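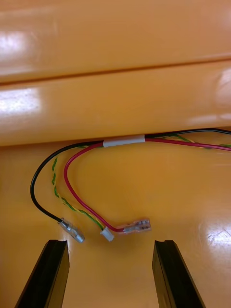

Bandeja de taller Stokness, naranja brillante: tres semanas con ella

2 de septiembre de 2018

Compré la Stokness con pocas ganas. Llevaba años separando los mazos de cable en tapas de cajas de zapatos y nunca había perdido un conector por culpa del cartón, así que pagar por un recipiente de plástico me parecía un capricho. Vibeke Bjarnason, con la que comparto banco, insistió en que probara una antes de seguir hablando mal de ellas. La he usado para preparar los mazos de un encargo de Gilleveck, casi todos cortos, de pocos conductores y con funda termorretráctil blanca.

El color. En la tienda lo venden como una ayuda para la vista y algo de razón tienen. Un conductor negro se encuentra al primer vistazo, el azul trenzado con blanco también, y el par verde y amarillo se distingue mejor de lo que yo esperaba. El rojo ya es otra cosa. Rojo sobre naranja pide una segunda mirada, y al final de la tarde una tercera. Si trabajas sobre todo con alimentación en rojo y negro, yo buscaría el mismo modelo en gris, que creo que existe, aunque en mi proveedor no lo tenían.

El brillo es lo que peor llevo. El acabado es tan pulido que devuelve la luz del techo en manchas blancas, y para mirar un trenzado de cerca acabo girando el mazo, o la bandeja, o la cabeza. Con el flexo apagado mejora. No entiendo por qué una herramienta de taller tiene que relucir como un juguete, y no me vale lo de que así se limpia mejor: las huellas de los dedos se ven más que en cualquier plástico mate.
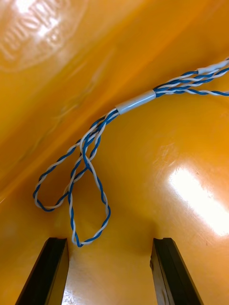
Foto: archivo del taller

Luego están los arañazos. El plástico brillante los enseña todos, finos y pálidos, sobre todo donde pega la luz. Son superficiales y no enganchan el aislante, he pasado la uña y un trapo de microfibra por encima para asegurarme, pero quien quiera una bandeja bonita encima del banco se va a llevar un disgusto pronto.

En cuanto a la forma, tengo sentimientos encontrados. Me gusta que las paredes se unan al fondo en curva, sin un rincón afilado donde se queden las virutas de funda. Se vuelca, se sacude y ya está. Lo que no me convence es el reborde redondeado: los mazos finos tienden a meterse debajo y allí se quedan, pegados al labio, hasta que los sacas con el dedo. Con pares trenzados más gruesos me pasa menos – supongo que por pura rigidez –, pero con cuatro hilos sueltos ocurre a diario.

Tampoco trae divisiones. Yo separo los mazos dejándolos en bucles amplios y no apilo más de dos, pero en cuanto metes un tercero empiezan los abrazos entre cables. Daseo hace una bandeja con tabiques extraíbles que soluciona esto, a cambio de perder sitio útil. La Skov, que tuve en febrero de prestado, es más honda y más fea, y sigo pensando que para mazos largos es mejor compra.

El precio me parece alto. Pagué 1.064 coronas por el juego de tres, y no hay forma de comprarlas sueltas. Dos me habrían bastado; la tercera está ahora mismo llena de bridas y de puntas de cable que debería tirar.

A favor: no se ha deformado, no huele, no resbala encima del tapete y las puntas peladas no se enganchan en nada. Eso último con el cartón no lo podía decir.

¿La volvería a comprar? En gris, sí, y si vendieran una sola. En naranja brillante y de tres en tres, esperaría a una rebaja. Vibeke opina que exagero con los reflejos y se ha quedado con una de las mías.

Puntuación: 3 sobre 5.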